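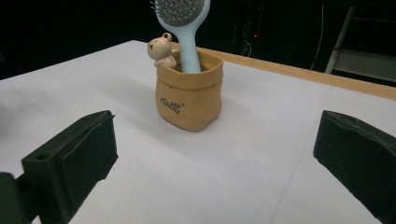
Brushes, pots and the dressing table sort-out – October gallery

Quick one this month, sorry, the shop is upside down. Benedita Cardoso has been going through the bathroom and bedroom bits for the Dendton page. More to follow.

The bear pot first. Shaped like a crumpled paper bag with the top folded over, little bear peeking over the rim. Caramel glaze, bit of lettering on the front. Takes a full size hairbrush, handle down, which is how most of us would use it. Would do for toothbrushes too, or pens, or make-up brushes if you've only a few.

Powder-blue brush – oval head, grey cushion pad, pins with the little round tips. Nice long handle so it stands up well clear of the pot and you can grab it in a hurry. Margarida Leitão wants everyone to know she keeps hers bristles up, always, and thinks bristles down is disgusting. Noted.

Prices: pots from 7, the big Calado ones 35. Davivwood trays are back in as well but teh pictures of those came out too dark, will try again.

Next, brush out and lying on the white board, tan pot standing a bit further back. Same pale blue, grey bristles.

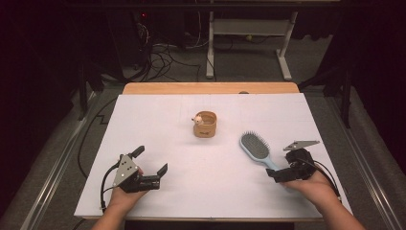
How do you clean a cushioned brush without ruining the pad?

Pull the hair out first with the end of a comb, then swish just the bristles in warm water with a drop of shampoo. Don't soak it – water gets in through the little air hole and sits under the rubber. Rinse quick, shake, leave it bristles down on a towel overnight. Only back in the pot once its properly dry.

Thanks to Saeed Sadeghi for the loan of the table and to Tomás Morais for carrying everything up the stairs. Soap dishes next, then the Delia mirrors if they turn up. Orders by the usual email please, not the phone, we can't hear it from the back.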